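Course home / Unit 6 / Handout: Budgeting for a robot cell

Updated 5/12/22. Replaces the September version.

The arm is the line everyone remembers to price. On the Rebane cell it came to less than half of what we had spent by the end of the first term. Use the headings below when you fill in your worksheet.

1. Arm and controller. Get two written quotes. Ask Hotex and Drellon for the same payload and reach, or you can't compare them.

2. Gripper and fingers. Budget for a spare set of fingers from day one. Ours were $600 a pair, and we went through two pairs.

3. Wrist camera, mount and cable. The Sarnance kit was $1,000 with the cable sold separately.

4. Work pieces. For computer assembly this means chassis, boards and processors. Buy used where you can, and buy extra – socket pins bend. We allowed $2,418 and overspent.

5. Integration time. Allow some 18 days of a technician's time. Most student budgets put zero here.

For the planning exercise, take CPU placement as the task. List every part that touches the board, then every part that could be damaged by a bad approach. Price both lists.

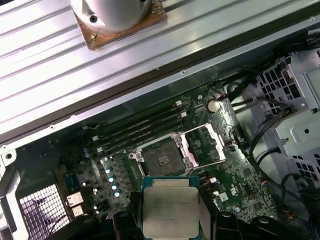
Processor and socket, seen from the wrist.

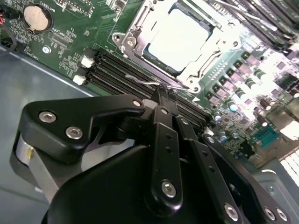 Defne Uysal: I'd move integration time to the top of the list. We bought our gripper before anyone had checked the clearance over the memory slots, and the new fingers ended up in the next year's budget. Also ask about lead times when you ask for the quote. Ours came back with a good price and a delivery date after the course was over.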